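Startseite > Werkstattbuch > Zelte und Unterwegs

Werkstattbuch Trarley, Eintrag vom 6. Dezember

Das Kuppelzelt von der Skarkitmont-Tour liegt wieder auf dem großen Tisch. Gestern habe ich die Bodennaht an der Fußseite gereinigt und neu abgedichtet, heute früh war die Oberfläche noch klebrig. Ich lasse es also noch liegen und mache in der Zeit die Stangen.

Stangensatz: 2 Segmente haben einen Riss am Ende, beide genau an der Hülse. Mitiku meint, das kommt vom Zusammenstecken mit Handschuhen, wenn man nicht fühlt, ob das Segment bis zum Anschlag drin ist. Das kann sein. Ich habe die Segmente aus dem Vorrat von Kováčik ersetzt, die Länge stimmt, der Durchmesser auch, nur die Farbe ist anders. Gummischnur neu eingezogen. Beim ersten Versuch war sie zu kurz und das letzte Segment ließ sich kaum biegen, deshalb 20 cm zugegeben. Jetzt geht es gut.

Mit dem Wullier-Kleber bin ich noch nicht zufrieden. Im Juli auf dem Pass hat er gehalten, aber im kalten Lagerraum wird er zäh und zieht Fäden. Hatsue hat vorgeschlagen, die Tube vorher eine Weile in die Jackentasche zu stecken. Probiere ich morgen an einem Reststück. 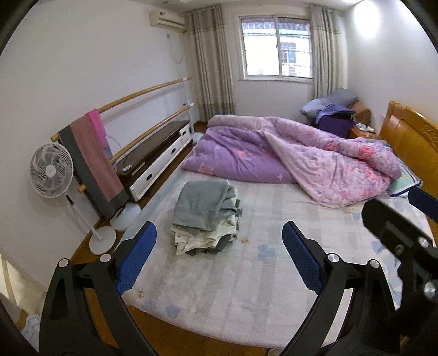
Zur Packliste für die Wintertour, weil Kane danach gefragt hat: wir waren beim letzten Mal alle zu schwer. Ich hatte vier Paar Socken mit, gebraucht habe ich davon die Hälfte. Mein Vorschlag ist, dass jeder seine Sachen am Abend vorher zu Hause auslegt und dann noch einmal etwas wegnimmt. Ein gefalteter Stapel wie der auf der Matratze, mit dem graugrünen Teil obenauf, ist dafür praktischer als Packbeutel, denn man sieht die Lagen von der Seite und merkt, was doppelt ist. Die Steppdecke bleibt natürlich daheim, auch wenn Irfan jedes Jahr von ihr träumt, sobald es im Zelt unter null geht.

Nachtrag zum Wind: In der zweiten Nacht hat die Apsis so laut geschlagen, dass keiner richtig geschlafen hat. Mihret hat um 4 Uhr die Leine nachgespannt, danach war Ruhe. Die Schlaufe dort ist nur einfach vernäht. Ich möchte sie verstärken, mit einem Stück Gurtband innen, und auf der anderen Seite gleich auch.

Offen: Naht mit Wasser prüfen, wenn sie trocken ist. Heringe sortieren, die krummen nicht wieder in den Beutel legen (bitte!). Mihret fragen, wo die lange Nadel ist.

Diese Seite verwendet Cookies. Mit der weiteren Nutzung erklären Sie sich einverstanden.

© Werkstatt Trarley | Kontakt | Nach oben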